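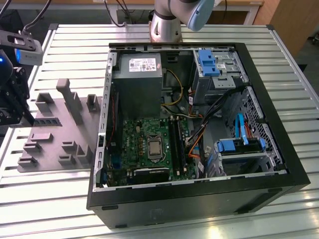 Unit 4: Inside the desktop computer

Course: Repair and Reuse of Office Equipment
Notes prepared by Larysa Yatsenko
Version 2024-08-25

4.1 Before you read

In Unit 3 we learned how to receive a used computer, how to write its card and how to open the case. In this unit we work with the open tower. The purpose is that you can name the main parts, say what each of them does, and take them out in an order which does not damage anything. Please bring the printed notes to the workshop, because the tables on the wall are for a different model.

Some words in this unit have two or three names in English. I give the one which we use in class first, and the others in brackets. In the written test all of them are accepted.

4.2 Position of the case

For all exercises the tower lies on its side, with the open side looking up. Students often want to work with the tower standing, as it stands under a desk. Please do not do it. When the tower stands, a heavy part can fall at the moment when the last screw comes out, and you have only one hand free.

Put the case down slowly. The side panel goes under the table, not on top of it and not against the leg of your chair. Write the number of the computer on a piece of paper tape and put it on the inside of the panel. Last November we had two panels from the same maker which looked identical, and one of them did not close on the wrong case.

4.3 Power supply (power supply unit, PSU)

The power supply is a closed metal box. In our training tower it is gray and sits in a corner of the case, with a white label on its top face. It changes the current from the wall into the lower voltages which the computer needs.

The label is the first thing to read on any power supply. Find the output table and the total power in watts, and copy them to the card. If the label is missing or cannot be read, the unit goes to the Pondard box and we do not use it again.

Never open the power supply. There are parts inside which can keep a dangerous charge after the cable is pulled out. This rule has no exceptions in our course, also not for students who have a certificate in electrical work.

The colors of the wires have a meaning. In the usual system, yellow is 12 volts, red is 5 volts, orange is 3.3 volts and black is ground. In the training tower you will easily find a bundle of yellow and black wires near the power supply, which goes down in a loop toward the middle. Follow it with a finger up to its connector before you touch any other cable.

4.4 Motherboard (main board, system board)

The motherboard is the large green board. All other parts are connected to it, directly or with a cable. It is fixed to the case with screws, and under the screws there are usually small metal supports (standoffs). When you take a board out, look if one of the supports came out together with its screw. A loose support under a board can make a short circuit.

Hold the board only by the edges. Do not put a finger on the small components, even if the board is already marked as defective. We want you to have the habit.

4.5 Processor (CPU)

The processor sits in its socket on the motherboard. In the training tower the cooler is off, so you see directly the silver metal plate of the processor, and the retention frame which holds it. The plate is called heat spreader. Its work is to carry the heat from the chip to the cooler.

A computer of this type must not be started without a cooler. If you find a case in this condition in the Laltetari room, write "no cooler" on the card with big letters.

For cleaning the heat spreader we use isopropyl alcohol and a cloth without fibers. Wipe in one direction, from one side to the other. Do not remove the processor in this unit. We will do it in Unit 6, with Reto Frei, and there you will also practice how to look at the contacts with a lens.

4.6 Memory slots

To the side of the processor socket there are two long black slots, parallel to each other. They are for the memory modules (RAM). Each slot has a small raised point, the key, which does not stand exactly in the middle. The module has a cut at the same place. If module and slot do not match, the module is turned the wrong way or it is of a different generation. Do not press harder.

Exercise 4a. Take a module from the tray with the Dizon sticker. Hold it over the slot without pushing it in, and decide with your partner which way it must be turned. Then write one sentence which explains how you decided.

4.7 Expansion card and rear bracket

An expansion card adds a function to the computer, for example graphics, sound or network. It stands in a slot on the motherboard, in our case a PCIe slot near the edge of the board. One card is installed in the training tower, and it is black.

At the back side of the case there is a metal strip with openings, one for each possible card. The bracket of the card is fixed here, by a screw or by a clip. The correct order for taking a card out is:

1. Disconnect any cable which goes to the card.
2. Open the screw or the clip at the rear bracket.
3. Open the small lock at the end of the slot, if the slot has one.
4. Pull the card straight, with both hands, without swinging it.
5. Put it in an antistatic bag.

Most of the broken slots which I have seen were broken because step 3 was forgotten.

4.8 Drives

There are two places for drives in the training tower. The optical drive has a gray metal cage, and on this cage you find a bright blue plastic latch. The hard drive is in a lower bay and has two blue plastic rails, one on each end.

Please remember this about the color: many makers of office computers use one strong color for the parts which the hand is allowed to move without a tool. So when you open an unknown model, look first for the colored plastic. It saves much time and also many scratches.

Before a hard drive leaves the workshop, its data must be erased and the erasing must be recorded on the Jola sheet. A drive without a sheet stays in the locked cabinet. In the drive store we had 723 drives at the last inventory, and 560 of them had a complete sheet. The others are the subject of our practical work in Unit 7.

4.9 Data cables

A SATA cable is thin and flat, and it connects a drive with the motherboard. The training tower has an orange one and a blue one. For SATA cables the color has no technical meaning, different from the wires of the power supply. Students confuse this very often in the test. An orange SATA cable is not "3.3 volts".

Hold the connector and not the cable. If there is a small metal spring on the connector, press it while you pull. Then note on the card which port was used, for example "SATA 0, hard drive". The number of the port is printed on the board.

4.10 Order of work for the practical part

1. Main cable out of the wall. Press the power button for five seconds.
2. Put on the wrist strap.
3. Make a sketch of the cables on page 2 of the card. A simple drawing with arrows is enough.
4. Data cables.
5. Power cables of the drives.
6. Expansion card.
7. Optical drive, then hard drive.
8. Stop and call the teacher.

Screws go in the tray with compartments, one compartment for each step. The screws for drives and the screws for the case look similar but the thread can be different.

4.11 Questions for home

Explain in your own words why we do not lift a motherboard by its components.

A colleague says that a power supply without a label "works fine in the test". What do you answer?

Describe the difference between the color of a power wire and the color of a SATA cable.

Write your answers by hand, one page in total. Bring also the card from Unit 3, we need it again.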